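Vom Recht des Tisches, unaufgeräumt zu sein

Von Etelka Farkas

Seit ich denken kann, wird in meiner Familie über Tische gestritten. Über den Esstisch, über den Küchentisch, über das wacklige Ding auf dem Balkon, das eigentlich ein Blumenhocker ist und trotzdem jeden Sommer drei Kaffeetassen und eine Schüssel Kirschen tragen muss. Meine Mutter vertrat die Ansicht, ein Tisch gehöre nach dem Essen leer. Mein Vater legte, kaum dass sie sich umgedreht hatte, seine Brille darauf, dann die Zeitung, dann den Schraubenzieher, mit dem er die Brille reparieren wollte. So bin ich aufgewachsen, und ich gestehe gern, dass ich in dieser Frage ganz nach meinem Vater geraten bin.

Den Anlass, darüber zu schreiben, gab mir eine Broschüre. Sie lag im Wartezimmer des Einrichtungshauses Eynon, in dem ich auf einen Berater wartete, weil mir eine Schublade fehlte (eine einzige Schublade, aber das ist eine andere Geschichte und sie ist noch nicht zu Ende). In der Broschüre ging es um die »ruhige Küche«. Die ruhige Küche hat eine Arbeitsfläche, auf der eine Schale mit drei Zitronen steht, und sonst nichts. Der Wasserkocher verschwindet hinter einer Klappe, der Toaster in einem Auszug, das Brot vermutlich im Keller. Der passende Küchentisch aus der Serie Esent sollte 1.379 Euro kosten, ohne Stühle, und auf dem Foto saß auch niemand daran. Ich habe mir das lange angesehen, denn der Berater kam und kam nicht, und je länger ich schaute, desto trauriger wurde mir zumute. Wer frühstückt denn da? Und wo stellt er seine Tasse ab?

Nun will ich nicht ungerecht sein. Ich kenne Menschen, die in einer solchen Küche glücklich sind, und ich besuche sie gern. Mein alter Freund Uriel Beltrán zum Beispiel räumt den Tisch ab, während man noch kaut. Er meint es nicht unhöflich, er kann einfach nicht anders, und wenn die Platte dann abgewischt ist, setzt er sich wieder hin und ist der aufmerksamste Zuhörer, den man sich wünschen kann. Ihm hilft die leere Fläche beim Denken, sagt er. Mir hilft beim Denken, wenn neben mir ein Toaster steht, in dem noch eine Scheibe steckt, die ich vielleicht essen werde und vielleicht auch nicht. Wir haben darüber schon halbe Abende geredet und sind uns keinen Schritt nähergekommen, was unserer Freundschaft sehr gutgetan hat.

Was mich an den Ratgebern stört, und es gibt ja inzwischen ganze Regale davon, ist der Ton. Da wird so getan, als sei ein stehen gebliebenes Geschirrtuch ein Zeichen innerer Verwahrlosung. Ich habe einen gelesen, der in 32 Schritten zur freien Arbeitsfläche führen wollte, und bei Schritt 16 sollte ich mich von den Geräten trennen, die ich »nicht mit Freude« benutze. Ich bitte Sie. Wer benutzt denn einen Dosenöffner mit Freude? Man benutzt ihn, wenn man eine Dose hat. Und das Geschirrtuch liegt da, weil man es gleich wieder braucht, zusammengelegt oder eben nicht, und wenn Besuch kommt, nimmt man es in die Hand und wischt damit über die Stelle, an die sich der Besuch setzen soll. Eine schönere Begrüßung kenne ich kaum.

Meine Großmutter hatte eine Küche, in der zwei Leute nur aneinander vorbeikamen, wenn einer die Luft anhielt. Der Tisch stand an der Wand, mit einer Wachstuchdecke, und an der Wandseite hatte sich im Lauf der Jahre eine Art Gebirge gebildet: Zuckerdose, Radio, Tablettenschachtel, ein Glas mit Knöpfen, die Post. Gegessen wurde davor, in der Ebene sozusagen. Im Juli kamen die Einmachgläser dazu, und dann schob sich das Gebirge nach vorn, bis die Teller halb über der Kante hingen. Wir Kinder fanden das herrlich. Man konnte beim Essen die Knöpfe betrachten. Man konnte an der Post ablesen, wer geschrieben hatte, und wenn das Gespräch der Erwachsenen langweilig wurde, gab es immer noch das Radio, an dessen Skala Städte standen, von denen ich einige bis heute nicht besucht habe.

Ich glaube, dass ein Tisch, auf dem etwas steht, Auskunft gibt, und zwar freundlich. Er sagt, hier ist gerade jemand mit etwas beschäftigt, setz dich dazu. Eine Kanne, aus der man sich einschenken darf, muss nicht erst aus dem Schrank geholt werden, und man fühlt sich als Gast nicht so, als habe man einen Vorgang ausgelöst. Überhaupt die Kannen! Ich hänge an den kleinen weißen, die für eine Person gedacht sind und für anderthalb reichen. Daneben darf bei mir ruhig auch der Tee aus der Flasche stehen, den mein Neffe trinkt und der mit dem, was ich unter Tee verstehe, höchstens entfernt verwandt ist. Früher hätte ich mich darüber aufgeregt. Heute denke ich, dass ein Tisch, an dem beides Platz hat, ein guter Tisch ist, und schenke mir nach.
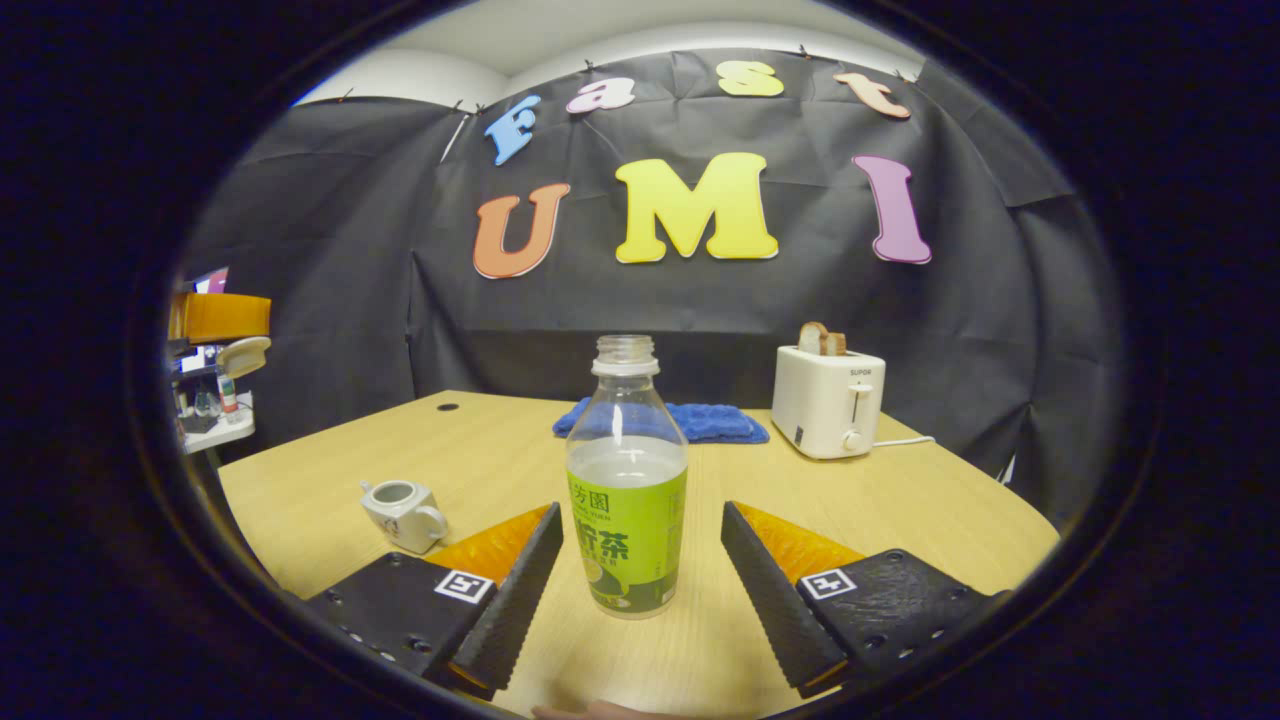 Natürlich hat auch meine Großzügigkeit Grenzen. Krümel im Toaster sind hinzunehmen, Krümel in der Butter nicht. Kabel sind ein Kapitel für sich, denn ein Gerät, das auf dem Tisch bleiben darf, bringt sein Kabel mit, und das liegt dann quer über der Platte und wartet auf einen Ärmel. In der Broschüre gab es dafür Löcher im Tisch, schwarz eingefasst, durch die man alles nach unten führen kann. Das hat mir, ich gebe es zu, eingeleuchtet. Nur steckt im Alltag dann doch niemand den Stecker dort hindurch, weil man ihn ja für die paar Minuten, die eine Scheibe Brot braucht, nicht erst durch das Möbel fädeln möchte.

Und ja, zum Essen wird auch bei mir Platz gemacht. Man schiebt. Das Schieben ist eine unterschätzte Hausarbeit, es dauert keine Minute und verlangt trotzdem Augenmaß: die Kanne dorthin, wo niemand mit dem Ellbogen hinkommt, das Tuch auf die Rückseite, das Brot in die Mitte. Uriel würde an dieser Stelle abräumen. Ich schiebe, und wenn er bei mir isst, schiebt er inzwischen mit — zögernd zwar, und er richtet die Dinge dabei nach der Tischkante aus, aber er schiebt.

Den Berater bei Eynon habe ich übrigens noch gesprochen. Er war sehr nett und fragte, ob ich über eine neue Küche nachdächte. Ich sagte, ich brauchte eine Schublade. Er hat sich alles notiert, und sie soll in den nächsten Wochen kommen.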